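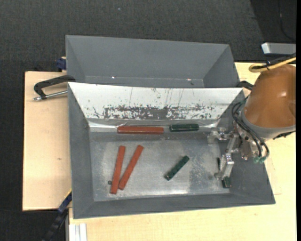 Bongani Khumalo meinte nach dem letzten Werkstattabend, wir sollten den Arm lieber langsamer fahren lassen und dafür einen ganzen Abend ohne Eingriff durchhalten, denn ein schneller Greifer, der ständig Hilfe braucht, sei am Ende auch keine Erleichterung. Ich habe das eine Weile mit mir herumgetragen und gebe ihm inzwischen recht, und damit bin ich schon mitten im Zwischenbericht, den ich Ihnen für Dienstag, den 25. Juli 2023, versprochen hatte.

Liebe Frau Usmani,

zunächst noch einmal herzlichen Dank, auch im Namen der ganzen Werkstatt Sternside! Von den bewilligten 2.000 Euro ist der größere Teil ausgegeben, vor allem für Schläuche, Verschraubungen, Kabel und die Klemmen, mit denen wir die grauen Kisten auf der Holzplatte festhalten. Die genaue Aufstellung mit allen Belegen schicke ich getrennt (ich muss nur noch eine Quittung wiederfinden).

Geübt wird derzeit mit roten und dunkelgrünen Klötzen. Der Arm soll sie aus der vorderen Kiste aufnehmen und in die hintere umlegen, und zwar auch dann, wenn sie schräg oder dicht beieinander liegen. In der Mitte des Bodens klappt das recht ordentlich. Schwierig bleiben die Ecken, in denen der Greifer wenig Platz zum Öffnen hat, und leider auch der blanke Metallboden, der je nach Beleuchtung stark spiegelt. An der weißen Schräge hinten ist der Belag schon ordentlich abgeschabt, die wollen wir über den Sommer erneuern.

Im Februar hatten wir uns 50 Griffe hintereinander ohne Nachhelfen vorgenommen. Unser bester Lauf steht bei 30, danach hatte sich ein Klotz verkantet und wir mussten anhalten. Das Steuerprogramm, bei uns heißt es Mellia, merkt inzwischen immerhin, wenn der Greifer leer zugefasst hat, und versucht es dann noch einmal.

Als Nächstes stehen das langsamere Tempo und eine mattere Bodenplatte an. Für die Platte haben wir bei Palness angefragt und warten noch auf Antwort. Sollten Sie einmal in der Nähe sein, kommen Sie bitte vorbei, wir freuen uns wirklich sehr über Besuch und Kaffee gibt es immer!

Mit herzlichen Grüßen
Ihre Werkstattgruppe Sternside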